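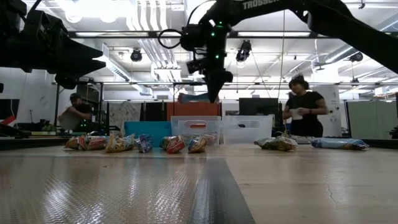

The arms took over the reaching and left the deciding to us, according to one packer on the Wastville line, whose remark is often repeated in descriptions of Taltance. The system is a two-arm robotic cell for sorting small wrapped goods, mainly snack bars and snack bags, into open plastic bins. It was developed by Sornine and is used at the company's mixed-pack site in Wastville, where assorted boxes were previously filled entirely by hand.

Background

Mixed packing is hard to automate with fixed machinery. Flexible wrappers fold, slide and overlap, and the assortment changes with each order. Before the cell was introduced, a packer at Wastville handled over 400 pieces in an hour, most of them taken from a supply row at arm's length. Shoulder and wrist complaints were the main reason given for requests to change stations.

Sornine began trials in June with one cell. Sotiropoulos, a contract packing firm that shares the building, joined the trials later and supplied part of the product mix.

Operation

Packets are laid out on the worktable and the bins stand together at one side. Each arm ends in a two-finger gripper. The fingers open over a packet, close on the wrapper and lift it to the bin assigned to that product. Small bars are usually taken from above, one at a time. Larger bags are gripped near a crimped end, where there is less air. 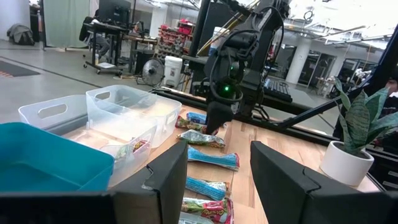 What happens when two packets overlap?

The upper packet is moved first. If the gripper closes on both, the operator opens it, lets them drop back onto the table and repeats the pick from a different angle.

New products are introduced under manual control. An operator guides the arms through the complete motion, and the recorded movements are used to prepare the automatic program. Sornine's work instruction calls for 525 recorded picks before a product may run unattended - a figure that Sotiropoulos raised to 1000 for its own goods. Recordings in which a wrapper tears are kept and marked as faults.

Bins are placed by hand and may be of different types. Clear bins make it easier to check the contents from the side; opaque ones have to be checked from above.
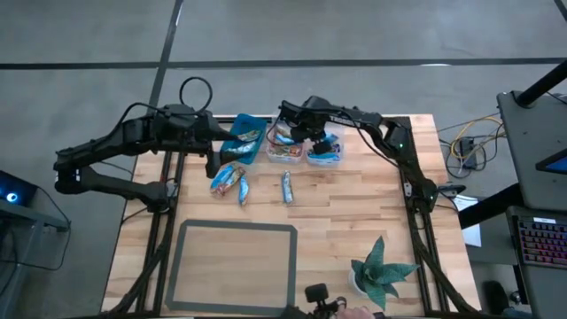 Effects on staff

The work changed more than the headcount. Nine packers were assigned to the line before the trials, and all nine remained on the site's rolls afterward, though their duties were divided differently. Lifting and reaching were reduced. Time spent on layout, inspection, fault marking and manual guidance increased.

Reported drawbacks include:

Eye strain and loss of concentration during long periods of watching the arms.
Stiffness in the hands after guiding sessions, which are now limited to half a shift.
Less conversation at the table, as the operator has to follow both arms at once.
Uneven pay - guiding was at first paid at the packing rate, and a separate operator grade was added only after objections from the line.

Training for the operator grade is open to any packer. It covers the controls, stopping and restarting the cell, and basic gripper care. Repair of the arms is outside the grade and is left to technicians.
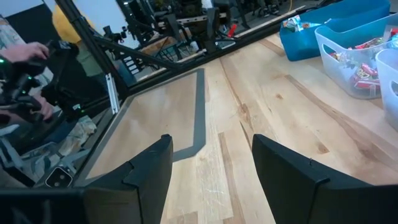

Who decides when a product is ready to run unattended?

The shift operator does, after the required picks have been recorded. A supervisor can delay the change but cannot bring it forward.

Limitations

The cell is slower than an experienced packer on loose assortments and performs best when packets are spaced apart. Bags that have lost air are often missed by the grippers. Seasonal wrappers count as new products even when the contents are unchanged, so part of the recording work returns with each change of design.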